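Suche im Archiv Suchbegriff eingeben Los
Liste Holzspiel & Flechtwerk

Betreff: Re: Klötze -- Korb oder Kiste?
Von: Skarphéðinn Toft
An: Liste
Beitrag 1.574

Moin zusammen, moin Macario,

schnell zwischendurch, muss um 19 Uhr los und hab die Schuhe schon an. Deine Mail lag drei Tage bei mir rum, sorry. Ich antworte mal unten drunter, wie sich das gehört.

Macario Bermúdez schrieb:
> Hallo Liste,
>
> wir räumen in Kilbridge gerade die Bauecke um. Bisher liegen die
> Bauklötze in Plastikkisten mit Deckel, und die Deckel sind natürlich
> alle weg oder gerissen. Meine Kollegin will Körbe. Ich bin skeptisch.
> Drei Fragen:
>
> 1. Hält so ein geflochtener Korb das aus, wenn jeden Tag Holzklötze
> reingeworfen werden? Mir geht es vor allem um den Boden und um den
> Rand, an dem die Kinder ja dauernd ziehen.
>
> 2. Wie macht ihr das sauber? In der Kiste wische ich einmal durch und
> fertig. In so einem Geflecht sitzt doch alles fest.
>
> 3. Sortiert ihr nach Farben? Bei uns gibt es rote, grüne, blaue und
> naturbelassene Würfel, dazu Bögen und lange Balken. Wir haben das mit
> Farbschildern probiert, ging genau eine Woche gut.
>
> Ach so, und falls jemand weiß, wo man den Lack für rote Würfel
> nachkaufen kann: unserer ist von Cortés, die Dose ist leer und der
> Laden führt den nicht mehr.
>
> Gruß aus dem Chaos
> Macario

Zu 1.

Ja, hält. Kommt aber drauf an, wie er gemacht ist. Ich schau immer zuerst auf den Rand. Ein dicker, gedrehter Rand, fast wie ein Seil oder ein Zopf, ist für Kinderhände viel besser als so ein dünner Abschluss, wo nur die Enden umgebogen und reingesteckt sind. Am dünnen Rand wird gezupft, und wenn ein Strang mal raus ist, dann gute Nacht. Der dicke Rand verzeiht eine Menge.

Dann der Boden. Gerippt geflochten, also mit parallelen Reihen quer durch, das mag ich am liebsten. Da kippeln die Klötze zwar ein bisschen, aber die Last verteilt sich. Schlimm sind Böden, wo innen irgendwo ein Draht drübergeht. Den drücken die Klötze nach und nach frei und dann pikst es. Mit der flachen Hand einmal drüberfahren vor dem Kaufen, dauert zwei Sekunden.

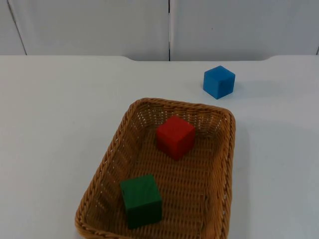 Zur Form noch: rechteckig mit runden Ecken, ganz klar. Runde Körbe sehen im Regal nett aus und fressen Platz ohne Ende, und lange Balken stehen immer oben raus. Scharfe Ecken gehen beim Geflecht zuerst kaputt, gerade wenn der Korb über den Boden gezogen wird (wird er, immer). Und nicht zu hoch! Wenn die Kinder reinschauen können, suchen sie mit den Augen. Wenn nicht, wird ausgekippt. Bei uns in Ekmont hatten wir anfangs zwei richtig tiefe Körbe, Wäschegröße, die lagen praktisch nur auf der Seite. Stehen jetzt im Keller mit Decken drin.

Schräge Wände find ich übrigens auch praktisch, die Körbe lassen sich dann ineinanderstellen, wenn mal gewischt wird. Geht nciht bei allen, vorher probieren.

Gewicht: halb voll reicht. Wirklich. Ein voller Klotzkorb wird von keinem Vierjährigen getragen, der wird geschoben, und dann siehe oben. Lieber zwei halbe.

Zu 2.

Ganz so schlimm ist es nicht. Locker geflochtene Wände haben ja kleine Lücken, da fällt Sand und Staub zum Teil von allein raus -- leider aufs Regalbrett, aber das wischst du ja eh. Ich mach das so:

Korb leer, umdrehen, draußen ausklopfen. Kräftig.
Mit einer trockenen Bürste in Flechtrichtung. Alte Nagelbürste, Schuhbürste, egal.
Staubsauger mit Pinselaufsatz für die Ecken am Boden.
Ein- oder zweimal im Jahr feucht abwischen, dann ganz durchtrocknen lassen, aber nicht auf der Heizung. Auf der Heizung wird es spröde und knackt.

Dauert pro Korb vielleicht so lang wie ein Kaffee. Wir machen das im Juli, wenn eh alles auf dem Hof steht. Letztes Jahr hat es am Nachmittag geregnet, da durfte ich die ganzen Körbe durchs Treppenhaus schleppen, egal.

Was du NICHT machen solltest: ein Tuch reinlegen. Hatten wir. Sieht am ersten Tag aus wie im Katalog, am zweiten Tag ist es ein Umhang. Und der Dreck sammelt sich drunter und keiner sieht ihn.

Kekskrümel sind ein eigenes Thema. Da hilft nur: keine Kekse in der Bauecke. Viel Glück.

Zu den Klötzen selber: die kommen bei uns nie in die Spüle. Feuchtes Tuch, bisschen Seife, abtrocknen, auf einem Handtuch liegen lassen bis zum nächsten Tag. Vor allem die lackierten. Wenn Wasser in die Stirnseite zieht, quillt das Holz und der Lack platzt an der Kante weg. Matt lackierte zeigen Fingerabdrücke weniger, dafür sieht man jede Schramme. Kleine Löcher oder Dellen lass ich einfach so. Früher hab ich die mit Holzkitt zugemacht und überpinselt, das sieht man dann erst recht, der Fleck glänzt anders. Splitter dagegen sofort raus aus dem Betrieb, 180er Papier, Kanten brechen, fertig.

Zu 3.

Farbschilder, haha. Ja. Kenn ich. Bei uns war nach der ersten Woche im roten Korb alles ausser rot.

Wir sortieren inzwischen nach Form und gar nicht mehr nach Farbe. Würfel in einen Korb, Balken in einen, der Rest (Bögen, Dreiecke, das komische Dach von dem Arkov-Bauernhof, das zu nichts mehr passt) in einen dritten. Das verstehen auch die Kleinen, weil sie es in der Hand merken. Farbe ist dann ein Spiel obendrauf. Zum Beispiel beim Aufräumen: erst alle roten rein, dann alle grünen, dann die blauen. Eine Farbe nach der anderen. Geht viel schneller als "räumt mal auf", und zwei, die nebeneinander am selben Korb stehen, kommen sich weniger in die Quere, wenn jeder seine Farbe hat.

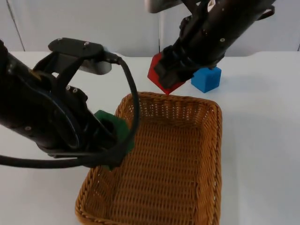 Für die ganz Ungeduldigen nehmen wir einen Tisch dazu. Korb oben auf den Tisch, weiße Platte, da sieht man jeden Klotz, der liegengeblieben ist. Auf unserem bunten Spielteppich verschwindet ein grüner Würfel auf Nimmerwiedersehen, da hat das ganze Autobahnmuster genau so ein Waldgrün. Wenn du also neu kaufst: einfarbiger Teppich. Würde ich heute sofort so machen, aber der bunte hält leider ewig.

Noch ein Punkt, weil es bei uns lang Streit gab: legen oder werfen. Ich bin für legen, die Kollegin sagt, werfen gehört dazu. Wir haben uns geeinigt, dass aus der Hand überm Korb fallen gelassen werden darf und von weiter weg nicht. Klappt so mittel. Im Korb ist es wenigstens leiser als in der Plastikkiste, das allein war für mich schon ein Kaufgrund. Die Kiste scheppert ja, dass man im Nebenraum zusammenzuckt. Geflecht schluckt das ziemlich.

Und eine feste Zeit. 15 Minuten vor dem Mittagessen ist Schluss mit Bauen, Körbe raus, los. Wenn ein Turm stehen bleiben soll, bleibt er stehen, aber nur einer und nur bis Freitag. Haben wir lange ohne Frist gemacht, irgendwann kam man nicht mehr ans Fenster.

Wegen dem Lack: von Cortés hab ich noch eine angebrochene Dose Rot im Schrank, müsste halb voll sein, ob die noch gut ist weiß ich nicht. Haut drauf hatte sie beim letzten Mal nicht. Kannst du haben, wenn du sie abholst, verschicken mag ich die nicht. Sonst nimm irgendeinen speichelfesten Spielzeuglack auf Wasserbasis und streich gleich alle roten neu, dann ist der Farbton wurscht. Dünn. Zweimal dünn. Und an der Luft trocknen lassen, bevor sie zurück in den Korb kommen, sonst hast du das Flechtmuster im Lack. Frag nicht.

Zur Menge, hattest du zwar nicht gefragt: ich würd mit 7 Kröben anfangen, falls die ganze Bauecke umzieht. Drei für Klötze, zwei für Tiere und Leute, einer für Schienen, einer leer. Der leere ist wichtig. Da kommt abends rein, was herumliegt und wo man keine Lust mehr hat, und am nächsten Morgen sortiert man das in Ruhe. Ohne den leeren landet alles bei den Würfeln.

Griffe: lieber Grifflöcher im Geflecht als angesetzte Henkel. Die Henkel bei uns waren nach einem halben Jahr ab, und beim Abreissen haben sie noch den halben Rand mitgenommen. Ganz ohne Griff geht auch, wenn der Rand dick genug ist zum Anfassen.

Falls doch mal ein Strang rausschaut: nicht ziehen, nicht abschneiden und gut. Anfeuchten, zehn Minuten warten, mit einer stumpfen Stricknadel zurück unter den Nachbarn schieben. Wenn er zu kurz ist, schräg abkneifen, so dass die Spitze nach innen hinter der nächsten Kreuzung liegt. Einen Tropfen Holzleim kann man machen, muss man nicht. Kabelbinder bitte nicht, die Enden sind scharf wie sonstwas.

So, jetzt muss ich wirklich. Samstag bin ich in der Werkstatt, da könntest du die Dose mitnehmen und dir unsere Körbe mal ansehen, auch die hässlichen. Bring einen von deinen Klötzen mit wegen dem Rot -- am besten einen, der noch nicht so abgegrabbelt ist.

Wer sonst noch Erfahrung mit Körben hat, gerade mit der Reinigung, bitte an die Liste und nicht nur an mich, sonst fragt im Herbst der Nächste wieder.

Grüße
Skarphéðinn

PS: die langen Balken von Arkov passen nur schräg rein. Vorher messen!!

3 Antworten · 2 mal geteilt

Kontakt | © Liste Holzspiel & Flechtwerk | Nach oben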